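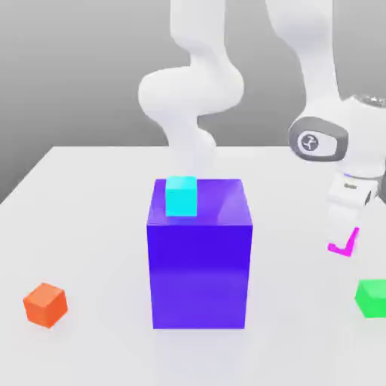
Operations / Meetings / Minutes / Storage and Records
Reading time: 2 min
Agenda Minutes Actions Archive

Skiswood Archive Storage Working Group
Minutes of the meeting held April 27, 2021

Present: representatives of Skiswood (chair and minutes), Prurnetti and Dumitrescu. Apologies were received from Jornex, which sent written comments.

1. Minutes of the previous meeting
Approved with one correction. Item 4 should read "relative humidity" and not "humidity ratio."

2. Humidity in the lower store
Logger readings for the last quarter were tabled. Relative humidity in the east bay reached 61 percent on two occasions, both after heavy rain. The west bay stayed within limits. Dumitrescu reported that the door seal on the east side has hardened and no longer closes against the sill. The dehumidifier drain was checked and is clear.
Agreed: replace the seal before any change is made to the dehumidifier settings. Loggers to stay in their present positions so that readings can be compared.
Action: Dumitrescu.

3. Reboxing of map folders
Prurnetti has moved over 800 folders into new boxes. The remainder are oversize and do not fit the standard tray. Two options were discussed: a deeper tray on the existing shelving, or flat drawers along the north wall. Flat drawers need a floor loading check. Jornex, in its written comments, preferred drawers and asked that labels be placed on the short edge.
Agreed: obtain the floor loading figure first. Label position accepted.
Action: Skiswood to request the figure from the building owner.

4. Catalog numbering
The old numbering allows 18 characters and the new database field allows fewer. Prurnetti proposed dropping the building prefix. Dumitrescu objected that items on loan still carry it. No decision. Prurnetti to circulate a list of the loan items affected.

5. Budget
Seal replacement to be charged to maintenance. Drawers, if approved, fall in the next budget period. The quotation for box stock is valid for 3 months and was accepted as submitted.

6. Other business
The key register has not been signed consistently. Holders are reminded to sign both out and in. The reading room clock is slow and will be reset.

7. Next meeting
July, at the Prurnetti office. Papers to be sent one week ahead.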